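Reading foreign care labels with your phone

Translation apps are very good at menus and very bad at laundry. Point one at the tag in an imported sweater and it may tell you, with total confidence, to "drown separately." A few things help.

Lay the garment flat and pull the tag taut before you scan. Apps hate wrinkles.

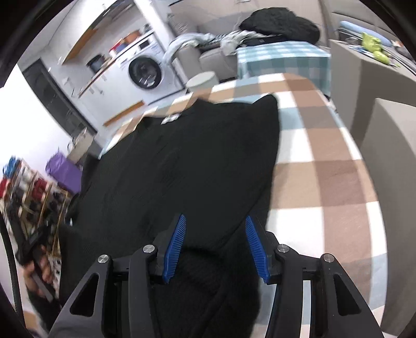

Black garment on a plaid tablecloth, small label or patch at far left.

Download the language pack first - laundry rooms get 2 bars at best. Type in faded words by hand. And trust the symbols over the translation: a crossed-out tub means don't wash it, in any language.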